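Last updated: February

The planner at Avell used to fail in a way that was hard to argue with. It would compute a valid path, the arm would follow it to within tolerance, and the fingers would close on a pose that had been correct 700 milliseconds earlier. Every module passed its own tests. The grasp still missed.

Fabian Danzer, who leads the manipulation group, spent most of a winter on that gap. The result is Mukgate, a small piece of middleware that sits between the pose estimator and the motion planner and decides whether an estimate is fit to act on. It keeps no model of the object. It compares the timestamp and covariance of each estimate against what the next motion can absorb, and it either passes the goal through, asks for another look, or holds the arm at its current waypoint.

The last stretch before contact gets the strictest limits. A thin box standing on its narrow edge leaves little room for lateral error, and a pad that arrives early on one side will tip it before the other side can close. 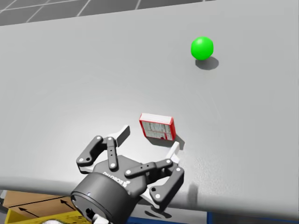 A simulated approach, with the box between the open fingertips.

Scenes of this kind are cheap to generate, and the group leans on them. A nightly job runs 370 variants, shifting object poses and injecting delay into the perception stream. Danzer wanted the delay drawn from logs. Ainhoa Requena, who maintains the simulator interface, argued for sweeping it uniformly, so that rare values would be covered as well. The job now does both, and the two sets are scored separately.

Requena's other contribution was less visible. The planner and the simulator had been using different collision margins around the fingertips, 22 millimeters in one and 28 in the other. Goals near the object were rejected or accepted depending on which process was asked first. Both now read the margin from one file, and a mismatch stops the run at startup.

Hofstetter, a contract packer in Waltport, is the first outside user. Its engineers asked for a plain log line each time the gate holds the arm, with the limit that was exceeded and the value that exceeded it. Operators had been reading the pauses as faults and restarting the cell.

Deformable packaging remains open. A bag has no single pose, and the covariance the estimator reports for one means very little. For now Mukgate treats such items as unplannable and returns them to the queue. Danzer's group is testing a contact-based check that would let the fingers begin closing on a weaker estimate and back off if the forces disagree.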